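Section 6. Opening the desktop and checking the board

Niltlow refurb bench guide, Brelgate shop. Revised February. Send fixes to Geeta Joshi, not to the front desk.

Do section 5 first (asset tag, drive wipe form). No tag, no opening. Put the tag number on the slip before you touch a screw.

You need: Phillips #2, wrist strap, soft brush, parts tray, flashlight. Canned air if there's any left.

6.1 Before opening

1. Shut down. Pull the power cord, then everything else. Monitor cable too, people forget that one.
2. Hold the power button in for 20 seconds with the cord out.
3. Strap on. Clip to bare metal, not paint.
4. Lay the case flat, cover side up. Do not work on it standing.

CAUTION: Never open the power supply itself. Bad supply = red sticker, goes on the Urkton shelf. We don't repair them.

6.2 Cover off

5. Release the cover. Some have a latch, some have screws, a few have both. If it won't slide, stop and look for the one you missed.
6. Slide, then lift. Keep your fingers off the sheet metal edges, they cut.
7. Cover goes under the bench. Not on top of the next machine.

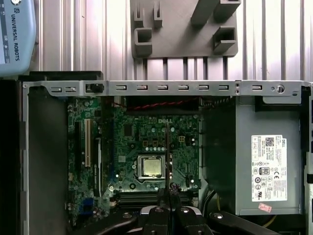

6.3 Looking over the board

8. Find the maker's name on the board and copy it to the slip. Dell boards go on the Dell sheet, everything else on the general one.
9. Flashlight, low angle. Look for swollen capacitors, burn marks, green or white crust, loose screws rolling around underneath.
10. Brush dust toward you and out. Don't push it into the slots. If you use air, short bursts, can upright, hold the fan blades still with a finger.
11. Press each memory stick down evenly at both ends. Clips should close by themselves. If they dont, take it out and reseat it.
12. Check the cables. Nothing pinched under a rail, nothing touching a fan.

Note: coin cell reads low? Swap it and write "clock reset" on the slip. Cúc Đàm keeps the spares, ask her before ordering from Sisodia, minimum order there is 300.

6.4 Closing up

13. Count the screws in the tray against the slip. Short one? Tip the case gently and listen.
14. Cover on, slide untill it clicks. Don't force it.
15. Power cord only, switch on, wait for the first screen. Beeps or no picture: write down what you got, form 867, yellow sticker.
16. All good: green sticker, front left corner, on to section 7.

Pickup is Wednesday. Anything without a sticker stays behind.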